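Workshop notebook, March 2002
Claltwood shed, bench seating

Glued up the second trial seat from the offcuts Mesik sent over. They call it reclaimed. Half of it still has the merchant's stamp on the end grain and I doubt it was ever part of anything. Have asked where it came from and got a leaflet back.

The slats that really are old (floorboards, painted at least twice) are the better wood by a long way, tight grain and dead straight once the cupping is planed out. They are also full of cut nails. Lost the edge on the good plane before dinner and went over to the scrub plane after that. If we are going to tell people these benches are made out of junk then somebody has to budget for blades.

Paint: not sanding it. Lead test kit came up pink on the green layer, nothing on the cream. The drawing shows the old paint left showing as a feature. Fine on a wall. I would not put it where children sit and pick at things. Planed it off wet, bagged the shavings, mask on. The feature can be done some other way.

Legs. The Jirkari drawing has them as bundled bicycle forks, bolted through a plate. Looks very good on paper. Mocked up one end and it racks sideways as soon as you lean on it. Added a diagonal out of bed iron and it stopped. The diagonal is ugly and I expect to be asked to take it out. Not taking it out.

Load: 200 kg of sandbags on the seat, left overnight. Sag at the middle 8 mm, and 2 mm of that stayed after unloading. Don't like the part that stayed. Could be the joints bedding in, which is what everyone always says. Will load it again and see whether it moves any further before I believe that.

Overall length came out at 870 against the drawing. The children's version wants to be lower as well, and there is no seat height marked anywhere on the sheet. Asked twice.

Finish: tried Ó Riain's oil on one slat and plain raw linseed on its neighbour. The oil costs a great deal more and the tin promises a great deal more. At present I can't tell which slat is which without turning them over to read the pencil. Both going outside on the north wall till May, ends unsealed, and then we'll see.

Bottle-top mosaic for the back rest: the sample panel shed a few tops when I dropped it flat on the bench top. Tile adhesive on bare tin was never going to hold. Next one to be nailed through, heads filed.

To do: second diagonal, seat height, blades. Read this out over the phone and asked for any objections before I cut the next pair of legs. 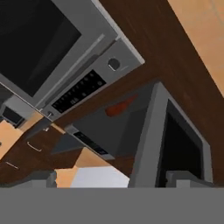

Niall Lennox would sooner we dropped the forks altogether and used scaffold tube, which he says is just as much junk and comes straight. He doesn't mind the diagonal, but wants it behind the plate where it won't catch a shin, and he thinks the sag is the floorboards and that the second loading will show the same again.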